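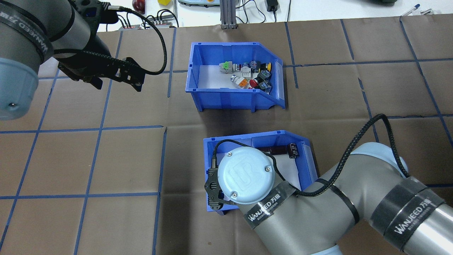 Figure 4. Gripper positions over the table and the lower bin, two-arm layout.

Festumico Bench Guide
Section 4: Comparing grippers on a two-arm bench
Print this page | E-mail this page
Search this guide Enter keyword Go

4.1 Purpose

This section sets out the procedure for comparing two grippers, or two sets of fingers, on a bench fitted with two arms. It applies to the Undell and Bassi finger sets. Users of the Grusell controller should also read Section 6 before applying power.

4.2 Preparing the work surface

1. Cover the table with brown paper and fix it flat. Replace the paper if it is torn.

2. Mark the grid with blue tape. The cells need not be exact, but the tape must be pressed down along its full length.

3. Place both storage bins within reach of both arms. Load one bin with mixed small parts, such as push buttons, switches and connectors. Load the other with cylindrical parts.

4. Enter the position of each bin on the record sheet, by grid cell.

Note: Parts of differing height should be kept in the mixed bin. A bin of identical parts gives little information about the fingers.

4.3 Mounting and cable routing

5. Bolt each gripper to its wrist and tighten the screws evenly.

6. Leave a free loop in the gripper cable at the wrist. Secure the remainder along the arm with straps.

7. Turn the wrist by hand command to both ends of its working range. The cable must not tighten or touch the fingers at any point.

CAUTION: Keep both emergency stop buttons within reach of the operator throughout. Do not place tools or loose cable on top of a teach pendant.
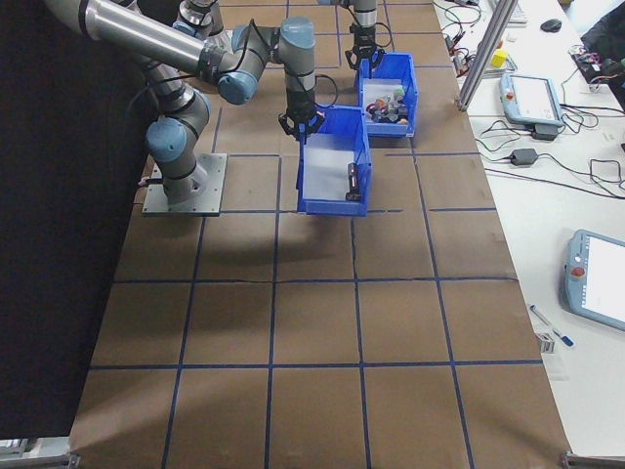 Figure 5. Bench seen from the side, with bins on the grid and teach pendants on the adjoining table.

4.4 Setting the approach height

8. Select slow speed on both pendants.

9. Bring the first gripper over its bin with the jaws open. Set the approach height so that the fingers clear the bin wall by 16 mm.

10. Repeat for the second gripper. The two arms must not be lowered into the same bin together.

11. Store both positions under separate names.

CAUTION: A change of fingers alters the reach of the gripper. Stored positions must be checked again after every change, including a change between left and right fingers of the same set.

4.5 Running the comparison

12. Run 3 practice picks with each gripper. Do not record these.

13. Run 200 recorded picks with each gripper, using the same parts and the same bin positions.

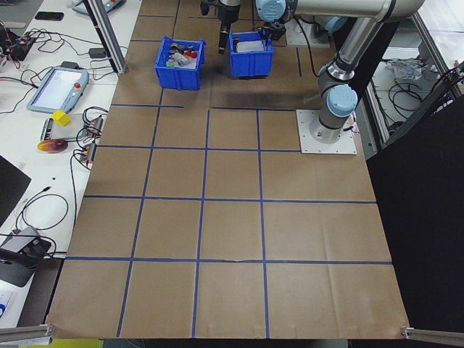 14. Enter each pick as held, dropped or missed. A part that is lifted but turns in the fingers is entered as held, with the letter T beside it.

15. Return the parts to the bin by hand after each group of picks. The arms must be stopped before any person reaches over the paper.

16. Exchange the grippers between the two arms and repeat steps 8 to 15. Results taken on one arm only are not accepted for comparison.

Note: In the August revision of this guide the exchange of arms was optional. It is now required.

4.6 Reading the results

Compare the totals for cylindrical parts and mixed parts separately. Where a gripper drops more than 69 parts in a full run, inspect the finger pads for wear and check the closing force set in the controller before repeating the run. Both record sheets should be kept, and the earlier sheet marked "superseded".

If the two grippers give similar totals, refer to the notes on turning parts (step 14). Flat fingers commonly show more turning on round parts than shaped fingers, and the closing force should not be raised to correct this without reference to Section 7.

Section last revised: Sunday, December 20, 2020

Contact us | Copyright Festumico. All rights reserved. | Back to top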